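Notebook, litter task, September

Target for the set is 178 usable demos. We came in this morning with 62 on the drive. Liam drove the arms and I logged. Alžběta went back over the old takes at the other desk and threw out 9 where the wrist view dropped out partway.

Start pose stays as agreed: tray in the middle, bin to the left, scoop handle pointing right. Kieran wants the handle angle varied more between takes, so I'm writing it down each time instead of trusting memory.

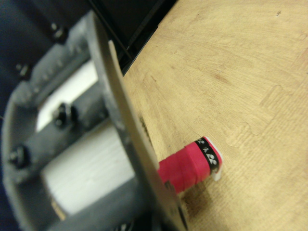 Sync between the two wrist streams and the head pair was fine after the restart. I bumped the disk check to run every 8 takes. It was once an hour before, too seldom for the way the Trakstead box fills up.

Labels: keep "reach", "grasp", "scoop", "dump", "return". Lerato asked for a separate "shake" label. I said yes for new takes only. Relabeling the old ones can wait until Trevor has his script going.
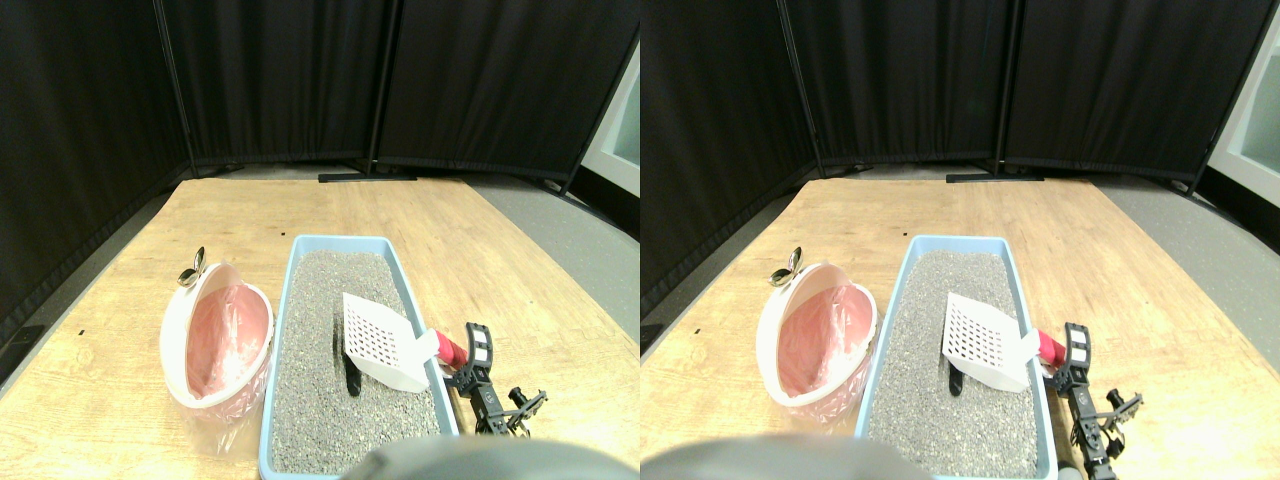 Back room, September

After lunch. Same layout, bin liner in, litter raked flat by hand between takes. Liam says the approach from the right is easier if he brings the elbow out first. I noted it in the operator sheet so the next person does it the same way.

Failed grasps: keep them if the operator recovers inside the same take, and tag them "recovery". If he has to reset the arm, stop and delete. 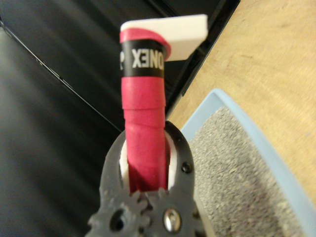
Grip height is the thing I want settled before we record more. Some operators take the handle low and some go right up to the end, and the policy will see both as the same label. The red tape helps, and so does the black band near the top, as a mark to measure from. Proposal: jaws stay below the band, pads flat on both sides. I'll ask Kieran.

To do: copy today's takes to Lemisness, fix the clock on the logging laptop, order more litter.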